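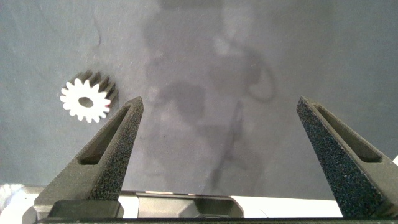 Spare gears for the Thongsuk clocks, parts list and notes. Started as a text file on Jintana's laptop, now lives with the drawings so people stop asking which gear goes where. Covers the small white ones only. The little spur gear with the short blunt teeth and the round hole through the middle is the sort of thing we mean: straight teeth, rounded at the corners, white all over bar a tiny speck of red at the edge of the face. Brass wheels are in a seperate list, ask Prasert Suwannarat.

What's in the folder

gears.csv - one line per gear in the drawers, 1,845 lines
drawings - flat outlines, face on, to scale
photos - whatever people took, mixed quality
swaps.txt - which gear has stood in for which, and in what clock
old - don't use, kept so old links work

Columns in gears.csv

drawer - letter and number on the front of the drawer
teeth - whole number, counted by hand, twice
across - widest distance over the teeth, in mm
bore - size of the hole, in mm
thick - face to face, in mm
colour - white, off-white, yellowed. Yellowed means yellowed all the way round, not a stain
marks - free text. Pen, paint, scratches, anything
fit - good / tight / loose / not tried
who - initials of whoever measured it

Blank means not measured. Zero means somebody typed zero and we should fix it.

How we measured

Callipers, the good pair, not the ones in the van. Gear flat on the bench for thickness, then stood up for the bore. Teeth: put a dot of pen on one tooth, count round till you're back at it, wipe off, do it again. If the two counts don't match, do a third and have Napaporn look. Small gears are worse than big ones for this. Grey mat under them helps, white on white paper is hopeless.

Bore is measured at the face. Some holes taper a bit further in and we have not tried to record that. If you need a proper fit, try it on the arbor before you trust the number.

Marks

Red turns up in the marks column a lot. In the Flodbridge lot it was used for gears that had been paired off, on the Zorton lot we don't know what it was for, if anything. Just write "red" and where it is. Don't clean it off. Ngân Ông cleaned a tray of 200 in August before we'd agreed on this, and those have "cleaned" in the marks column, so a blank there tells you nothing about them.

Known problems

- Drawers C and D were mixed at Trudidholm when the cabinet got moved. Sorted again by size but the lot names for those may be wrong.
- 300 lines have no thickness. Being done, slowly.
- "tight" and "loose" depend on who was trying. Dario calls things tight that I'd call good.
- Some photos show the gear tilted. Fine for spotting marks and the shape of the teeth, no use for measuring from. Use the drawings.
- A few duplicate lines where a gear went back in the wrong drawer and got measured again. Left in for now.

Using it

Sort by bore first, then teeth, then across. Going by teeth alone has bitten us, two gears with the same count can be different sizes and they will not run together. Thickness matters less than you'd think unless the plates are close.

If you take a gear, put the drawer and the clock in swaps.txt the same day. If you put one back, put it back where it came from. Chipped teeth go in the tin, they don't go in the drawer.

Changes

Version 2, Wednesday, September 15, 2021. Added fit column, fixed the decimal commas, took out the lines for gears we couldn't find. Version 1 is in old.

Corrections to Napaporn Paisan or Dario Benedetti. Please send the drawer number with it, "the small white one" doesnt narrow it down.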